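Community Research

Findings on household water use returned to residents of Warport

The results of the household water study were given back to the people who answered its questions, at a meeting in the public library of Warport on April 5, 2022. The study was made by the Faculty of Social Sciences together with the regional development office, and it took two winters to complete. It was the wish of the research team from the beginning that the residents should hear the results before the journal did.

Ramiro Carrasco, who coordinated the fieldwork, opened the afternoon with thanks to the 200 households that kept a water diary for us. To keep such a diary is not a small favour. Each household wrote down its kitchen, laundry, bathroom and garden use for 19 days, and many wrote also remarks in the margins, which the team has read with much attention. One of these remarks, "we save water when my mother visits", became the title of the first talk.

The main result concerns the difference between what people believe they use and what the meter shows. Most households judged their garden use quite well, but they judged their indoor use too low. The difference was largest in rented flats where the water is included in the rent and the tenants never receive a bill. Several people in the audience recognized this at once. A landlord in the second row did not agree, and a useful discussion followed concerning who should pay for a second meter in older buildings.

The second talk was given by the student group from Irkudside, which had carried out interviews in the neighbourhood behind the harbour. They spoke with 77 residents, the majority of them older than retirement age. The students found that printed advice on saving water is kept in a drawer and seldom read, while advice from a neighbour is often tried on the same day. They recommended that the town should send fewer leaflets and should organize small meetings in the apartment blocks. The representative of the water office took notes and asked for a copy of the slides.
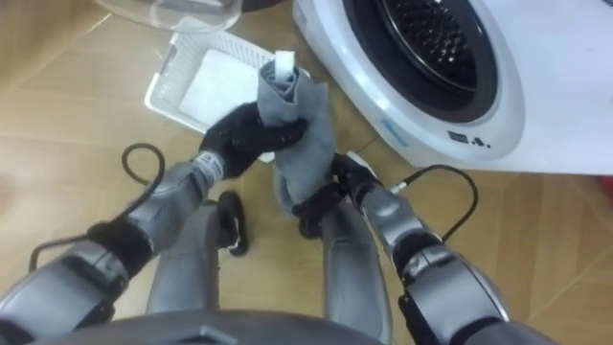

Photo: Faculty of Social Sciences, Communications Office

After the coffee break the participants worked at tables on the question of laundry, the part of the diary that had received the most remarks. Opinions were divided. Younger families said that they wash small loads because sports clothes are needed again the next morning. Others defended the full machine very strongly. The notes from the tables will be added to the final report as an annex, in the words of the participants and without names.

The report will also contain a chapter on method. The diary was tested first with six families in Grundesa, and their criticism changed it considerably. The first version asked for litres, and no family could answer this in a comfortable way. The version used in Warport asks only for the number of times and the kind of use, and the team calculates the rest. Colleagues who plan a similar study may have the form free of charge, in English, French or Turkish. The Turkish version was prepared with the Avcı translation office and corrected by two of our doctoral students.

The complete report is expected in December. Residents who took part will receive a short version by post, and a paper copy will be placed at the information desk of the library. Households that have moved to another address since the study are kindly asked to inform the faculty secretariat, room 6, on weekday mornings.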